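Zalcombe Story Questions, Answered
By Nayara Pimentel
Last updated: August

Welcome in! I've played Zalcombe more times than is good for me, and the same few questions keep landing in my inbox, so I've put them together here. Spoilers for the Brever chapters all the way through, I'm afraid.

Do I have to side with Amaral at the ferry?
No, you can turn him down, and the story carries on quite happily. He sulks for a chapter and then shows up at the salt works anyway (with a new coat!). If you do side with him, you get the longer night ride and a lovely talk about his mother. 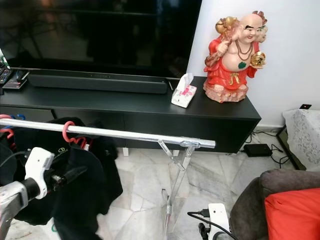 The ride also opens the side quest with the bell ringer, so if you're the sort who likes to see everything, say yes the first time through and be rude to him on a second save.

Can Captain Nolberg be saved?
I wish! I tried every answer in the siege, even the silly ones, and he always stays behind on the bridge. What you can change is his letter. Visit him in the infirmary before the siege and it's addressed to you; skip the visit and it goes to his brother.

How long is the story?
My first run took 40 hours, with a lot of wandering. My sister stuck to the main quests and finished in 26.
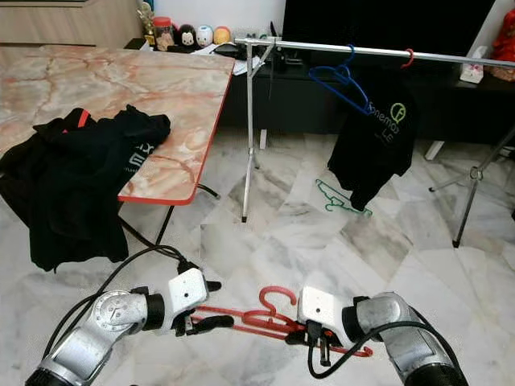

Red hanger held low over the marble-tiled floor.

What does 966 on the chapel door mean?
It's the year of the Brever flood. The old woman in the market tells you so if you talk to her twice, and then the carvings in the crypt make a good deal more sense.

Comments

marshlight: Thank you, I missed the infirmary completely and got the brother's letter. Starting over tonight.

Odo_B: The bell ringer quest didn't open for me until I'd slept at the inn, in case anyone else is stuck.

pennywhistle: Is the crypt still open after the siege?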